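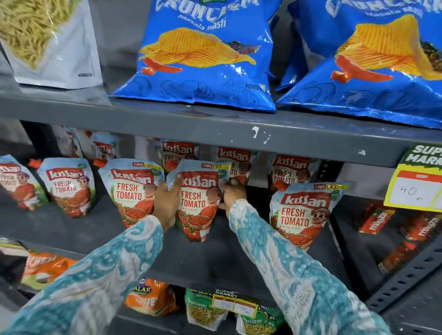 # What a Shelf Price Tells You (and What It Leaves Out)

Rizal Chong and Edin Vukadinović, final report for the household economics unit

We started this project in August thinking it would be an easy one, and I will admit that we spent the first afternoon mostly arguing over what counts as "the same" product. Is a pouch of ketchup the same thing as a bottle, if the sauce inside is the same? Edin said yes, I said no, and our teacher very kindly told us to write both answers down and get on with it.

## What we did

We picked 6 kinds of everyday groceries (ketchup, chips, rice, tea, cooking oil and soap) and worked out the price per 100 grams for every size we could find. For the oil we used 100 milliliters, and I still think we should have had a separate chart for it. By the end our spreadsheet had 1116 entries, which took far longer to type in than either of us had planned!

## What we found

Bigger packs were usually the better deal, but chips gave us trouble, as did any item with two prices printed on its sticker. We used the lower one each time. Tea was the most confusing of all, because 2 of the brands sold their 50 gram packs for less per gram than the big ones, and we checked those sums over and over.

## If we did it again

We would agree on our rules before going shopping, and we would ask our families what they buy when money is short. Edin's grandmother had plenty to say about small packs, and we only thought to ask her after the charts were finished.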